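Posted in April by Yeshi Shiferaw

Bread, and the people who taught me about it

My grandmother held that you could judge a house by its bread bin, and I have been a little nervous about mine ever since. Hers was an enormous enamel thing with a lid that clanged, and if you crept down for a crust before breakfast the whole street knew about it. She baked twice a week in the back kitchen at Besberg and bought a loaf in between, and she saw no shame at all in the bought one.

I've been thinking about her because I have finally given up on my sourdough starter. I kept it going for 29 weeks, which I know is nothing to proper bakers, but it felt like having a lodger. I fed it, I moved it nearer the boiler, I asked my neighbour to look in on it when we went away. And the loaves were fine! A bit flat, a bit sour, and so hard on the outside that my husband took to sawing at them with his elbow up in the air. One morning in April I looked at the jar and felt nothing but tiredness, so I said thank you to it and washed it out.
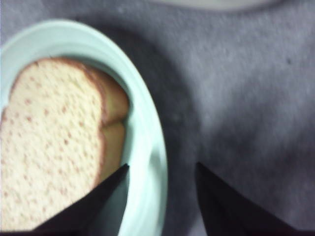

Letters from Shiferaw, no. 123

So we are back to plain white sliced, and I can't tell you how happy everyone is. I'd forgotten how good it is with too much butter and a bit of salt, or how nicely it goes round a fried egg. My aunt used to make us sugar sandwiches on it when my mother was out (I am told this is now a scandal) and we ate them on the back step with our shoes off.

I do still want to bake now and then – I have my eye on a milk loaf out of the old Varnov parish cookery book, which my friend lent me and will not be getting back in a hurry. The recipe says to leave the dough "until the washing is in", and I rather love that. It makes 4 loaves, so I'll have to quarter it or else start handing them over the fence.

If any of you have a milk loaf that your family swears by, do write and tell me, especially if it came from somebody's gran and the measurements are all in teacups. I had such lovely letters after the piece on marmalade and I have kept every one of them in the drawer under the phone.

Write to Yeshi using the contact page | © Yeshi Shiferaw | Back to top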